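Green Means Go

Garage, gone nine. Kettle on twice, never poured.

She'd been at the arm since tea. Tunik, she called it, after the jumper she'd spilt flux on the night the controller first woke up. Four months of evenings. Tultitz board, second-hand, one dead channel she'd routed round. Don't ask about the wiring.

The Ruotsalainen lot wanted it at the open night in June. Press a button, any button, crowd claps. Easy. Only it kept going wide. Eighteen tries in the sim and the thing stabbed the table like it was angry at it.

Sign error. Had to be. She went back thruogh the wrist offsets, line by line, lips moving. There. A minus where no minus should be. Two weeks of her life, one little dash.

Fixed it. Saved it. Saved it agian, in case.

"Go on then," she said, to the laptop.

The arm swung over. Slowed. Fingers shut, pointing down. Down a bit more. She hit pause, because her heart was going like mad and she wanted to look at it first.
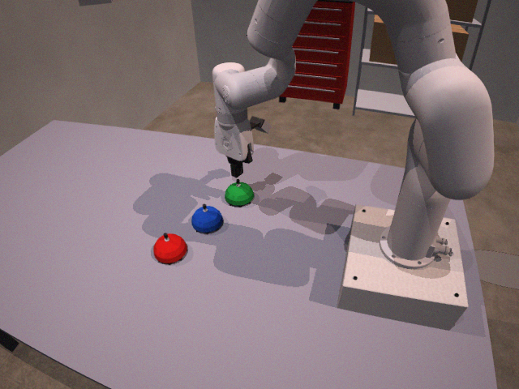

Run 19, paused. Fingers just over the green one, blue and red still to go.

Not touching yet. So close though. She put her thumb on the space bar and held her breath.

Pressed it.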